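Dresora 2, the suturing planner: a review after one winter with it

I'd been putting off upgrading to Dresora 2 for ages, mainly from laziness, and then Faith Koech on our team lost patience and installed it on the shared workstation while I was at lunch. So I've been living with it since October, and I have opinions!

If you haven't met it, Dresora sits between your perception stack and your arm controller. You feed it a wound outline and a needle pose, it gives you back a path for both instruments, bite by bite. Version 1 did this too, but every time it wanted a fresh plan you waited 800 milliseconds, which feels like an age when you've a needle hovering over the work. The new one replans in 80 on the same machine (ours is nothing special) and I've stopped noticing it altogether.

The thing I like best is the approach checker. You set up the two tools as you want them before the first bite, the driver holding its needle by one end of the cut and the other gripper open on the near side ready to receive, and it tells you whether the wrist can get through the whole arc before it hits a joint limit. The old version let you find that out halfway round.

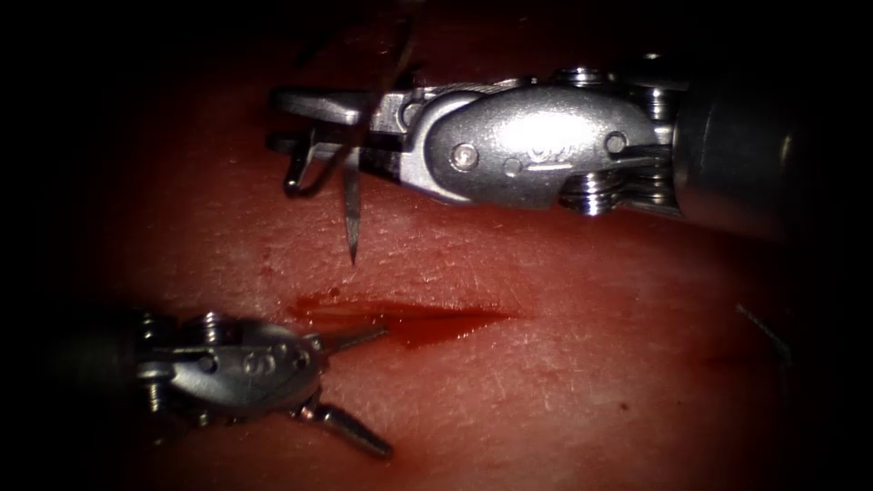 Bakari Rashidi: I'd be a bit less generous about the checker. It trusts whatever needle pose you hand it, so if your tracker is off by a couple of millimetres it'll cheerfully pass a plan that misses the entry point. We run Plarnen in front of it and throw out anything with a low confidence score first.

Fair, and I should have said so. The pose tracker that ships with Dresora is the weak bit. It copes well with a bare needle, but once the jaws hide the middle of the curve it starts guessing, and the guess can flip the needle over. I've had it swap tip and tail twice in one afternoon. Shiny metal upsets it too, and instrument wrists are nothing but shiny metal. We retrained it on 3,000 of our own labelled stills and it's much steadier now, though that was a dull fortnight.

Other grumbles: thread handling is still marked experimental, and it treats a loose strand lying on the surface as if it weren't there. The settings file has grown to 24 options for the handover alone (I've touched four). And the log viewer forgets your zoom level every time you scrub back, argh.

Would I go back? No chance. If you've already got decent needle tracking, get it for the planner and switch the built-in tracker off. If you haven't, sort that out first and come back to this later.

Last updated February 2024, tested on version 2.1.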